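Matched Giving at Malell: A Review of the Employee Claim Process
Project Report, Nonprofit and Corporate Philanthropy Stream
Makilville College, School of Business
Prepared by Deisy Nina
Project supervisor: Sze-wing Kuo

1. Background

Malell is a privately held engineering supply company with its head office in Makilville. It has operated a matched giving program for its employees for several years. Under the program, an employee who makes a personal donation to a registered charity may ask the company to contribute an equal amount, up to an annual limit. The company's contributions are paid from the Guthrie Fund, a donor-advised fund established by the family that owns the majority of the business.

The program is well regarded inside the company and is mentioned in recruitment material. The Fund's administrators had nevertheless observed that the amount set aside for matching was not being fully spent, although employees reported giving generously. The company agreed to provide anonymized records to the School of Business so that the claim process could be examined as a student project.

2. Scope and Objectives

The project was limited to the process by which a match is requested, assessed and paid. It did not consider which charities ought to be eligible, nor whether matched giving is a better use of corporate funds than direct grants. Both questions were raised in interviews and are noted in section 6.

The objectives agreed with the company were to establish how many claims lodged through the Gramilent portal result in a payment, to identify the point in the process at which the remaining claims lapse, and to recommend changes that could be made without altering the Fund's governing documents.

3. Method

The company supplied an extract of every claim lodged over the most recent complete program year. The extract contained 1,315 claims. Names, employee numbers and the names of recipient charities had been removed before the file was released. Each record retained the date of the donation, the date of the claim, the amount, the status of the claim and any free-text note entered by the reviewer.

Claims were sorted by final status and then by the reason recorded. Where a note was ambiguous, the claim was coded as "reason unclear" and was not reassigned. Interviews were also held with employees who had used the program and with staff in the payroll office who process the payments. Interview participants were told that they would not be identified, and their remarks are summarized here without attribution.

Two limits on the data should be stated. The extract shows only donations for which a claim was started, so it can say nothing about employees who gave and did not apply. It also records the date on which a claim was closed in the portal, which may be later than the date on which the decision was made.

4. Findings

4.1 Outcome of claims

Of the 1,315 claims in the extract, 900 resulted in a payment to the charity named. The other 415 were closed without payment. Very few of these were refused on the merits. The great majority were recorded as incomplete and were closed automatically when the period allowed for a response had expired.

The median donation for which a match was sought was $70. Larger donations were more likely to be paid, and the reviewer's notes suggest a reason. Charities tend to issue a full official receipt promptly for a substantial gift, while a smaller gift made through a checkout page or a sponsorship link often produces only a confirmation email. The program rules require an official receipt. An employee who uploads the confirmation email receives a standard message stating that the document is not acceptable, with no indication of what should be sent in its place.

4.2 Monthly givers

Employees who give by monthly instalment are poorly served by the present arrangement. Most charities issue a single consolidated receipt after the end of the calendar year. The portal, however, asks for a receipt within 3 months of each donation. A person who gives each month is therefore unable to comply for most of the year, and must either wait and claim for the later instalments only or lodge a claim that is bound to be marked incomplete. Several interview participants had assumed that monthly giving was excluded from the program altogether. It is not excluded, and the guidelines refer to it expressly.
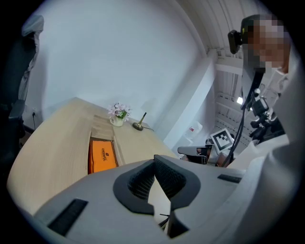 Sze-wing Kuo asked, in written comments on the draft of this report, whether the receipt rule was a legal requirement or merely a habit of the Fund, and suggested that the answer would decide how far the recommendations could go. "If the charity is registered and the payment goes directly to it, I would like to see the clause that obliges the Fund to hold the employee's receipt at all," the comments continued. "Please find it or tell us it is not there."

The Fund's governing documents were reviewed again in response to these comments. They require the administrators to satisfy themselves that the recipient is a registered charity and that the contribution is paid to that charity. They contain no reference to the employee's receipt. The requirement appears in the program guidelines, which were written by the company and may be amended by it. A precautionary purpose can be inferred, in that the receipt confirms that the employee's own donation took place, but other evidence could serve the same purpose.

4.3 Communication with claimants

Messages generated by the portal are sent from an unmonitored address. Employees who replied to them received no answer, and in most cases did not realize that their reply had not been read. Payroll staff reported that enquiries reach them by telephone, often after the claim has been closed. A closed claim cannot be reopened, and the employee must begin again. Where the donation is by then outside the claim period, no second claim is possible.

The number of enquiries rises in November, when the annual giving campaign begins and employees look up the status of earlier claims. Payroll staff described this as the most difficult month of the year for the program, as it coincides with preparation for year-end reporting.

5. Recommendations

It is recommended that the company:

(a) amend the program guidelines to accept a charity's confirmation email or a bank statement entry as evidence of a donation below a threshold to be set by the Fund's administrators;

(b) permit monthly givers to lodge one claim annually, supported by the consolidated receipt, with the claim period running from the date of the receipt;

(c) replace the standard message for incomplete claims with one that names the missing document and gives the date on which the claim will close;

(d) route replies to portal messages to a mailbox that is read by payroll staff; and

(e) allow a claim closed as incomplete to be reopened once on request.

Recommendations (a), (b) and (e) require a change to the guidelines. Recommendations (c) and (d) are administrative and could be carried out at once. The company has advised that the wording of portal messages can be edited without charge under its present licence.

No estimate has been made of the additional amount that would be paid from the Guthrie Fund if all five recommendations were adopted. Such an estimate would depend on the number of employees who return to the program after an earlier claim lapsed, and the extract offers no sound basis for predicting it.

6. Matters Outside Scope

Interview participants asked whether donations to overseas organizations might be matched, and whether time given to a charity could be recognized by a contribution from the company. Others questioned the annual limit, which favours those who can afford to give at the level of the limit. A payroll employee proposed that the Fund publish a yearly statement of the total matched, listed by charitable purpose. The author considers this last proposal worthy of separate study.

7. Acknowledgements

The author thanks the payroll office at Malell for its patience with repeated requests for clarification, the administrators of the Guthrie Fund for access to its governing documents, and the employees who agreed to be interviewed. The views expressed are those of the author and do not represent the position of Makilville College or of the company. Copies of the coding sheet and interview questions are held by the School of Business and may be consulted on application to the project supervisor.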